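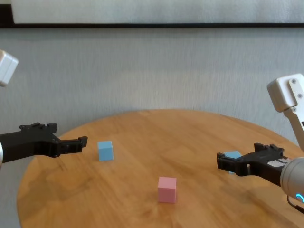
Three Foam Cubes Are Not a Philosophy

Jun 30, 2025

I have now read the Ultow booklet twice, and I still can't find the part where it says why a small foam cube should cost more than a sandwich. The booklet runs to 29 pages. Most of them are about calm. Calm colors, calm corners, calm hands. You get a light blue, you get a pastel pink, and you're told to put a few of them on a real wood table and let the afternoon happen.

So I did what it asked. Two blue, one pink, on the round table, which is a warm honey orange with dark streaks swirling through the grain. They look nice. I'll give them that much. Pale blue on orange wood is an easy win, and whoever picked the palette knew it. But a bowl of lemons would look nice there too, and lemons don't come with a reading list.

My trouble is with the word "open-ended," which the toy shops in Droltetport now use for anything with no instructions. A cube is open-ended in the sense that you can put it down somewhere else. You can put it on another cube. With three of them you reach the end of the open end pretty fast. The people who love these sets always seem to own the big one, the 200-piece tub, and of course that's fun. Anything is fun if you have 200 of it.

Then there's softness. Foam is quiet, I grant you, and if you live over somebody that counts. But I grew up with hard blocks, and half the point was the crash. A foam tower falls over like it's being polite. I've heard parents at the Plodindale play mornings call this a benefit, and maybe it is, for the parents.

And why the round table? Every one of these booklets has a round table in it. I bought ours from Ersoy last November, before any of this, for soup and bills and arguments, and I like it fine. As a place to build something it's kind of a pain. There's no corner to start from and no straight edge to line things up against. Push a row of blocks toward the rim and the row stays straight while the table curves away under it. The shine is no help either. Where the light hits, the grain washes out into a white patch and you lose what you were looking at.

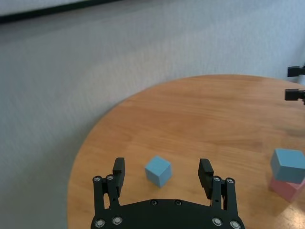
Our Ersoy table against the gray-white wall, with the glare at its usual worst.

The floor is better. It's cheaper, too, and it doesn't need to be sold to anyone.

I'm not against the cubes. They weigh next to nothing and they store in a drawer, and I'd be happy to find a bag of them at a yard sale. What I don't buy is the idea that a child with fewer, paler things is having a deeper time. Maybe some are - I'd like to see it argued by someone who isn't also selling the tub. Until then ours share a drawer with the dominoes, and it's the dominoes that get asked for.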